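Kirwood Neighbors Board > Home & Laundry > Line drying sheets in October, worth it?

maizy_k
Ok so the dryer died Wednesday and the repair guy from Godeck wants 687 just to swap the drum and motor. Not happening this month. Anyone here still line dry this late in the year? Queen sheets, towels, kid stuff. I have a covered back porch, no real sun after 2.

porchlight9
Did it all last winter. Sheets fine, towels stiff as a board. Shake them hard before they go up. And get them out by 8 am, not noon.

Baldur Hafþórsson
Grew up with a line outside all year. Cold is no problem, you need wind. A covered porch with no wind is worse than a spare room with a window cracked open.

tomkedley
disagree on the spare room. we did that two winters on Kedley st and got mold behind the dresser. painting that wall cost more than the dryer repair would of

Baldur Hafþórsson
Then the window was not open enough.

tomkedley
window was open. heat bill was 712 for the quarter. so no

maizy_k
Lol ok. What about a rack over the tub with the fan on?

porchlight9
Rack over the tub is good for kid stuff. Sheets no, they fold over on themselves and the middle stays damp and smells. Fold over the line once, pin at the corners, flip halfway thru.

suds_r
Laundromat on Mai Ave. Wash at home, haul it wet, dry there. Two big dryers and done in under an hour. Don't see why everyone makes this hard

tomkedley
^ this. heavy to carry tho

maizy_k
Stairs here, so wet towels down two flights... maybe. Will try the porch for sheets and Mai for towels. Does softener help with the stiff thing?

porchlight9
Skip it. Half cup of vinegar in the rinse.

suds_r
Vinegar wrecks the rubber seals. Use less soap insted, most people use way too much

maizy_k
Less soap it is. Bed's got the pale sheet on it, blue cloth next.
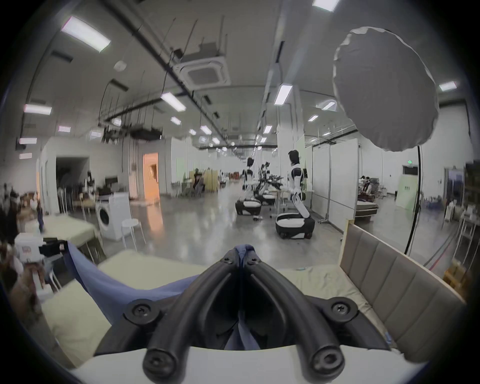
Thread 2859, last changed Wednesday 9:12 pm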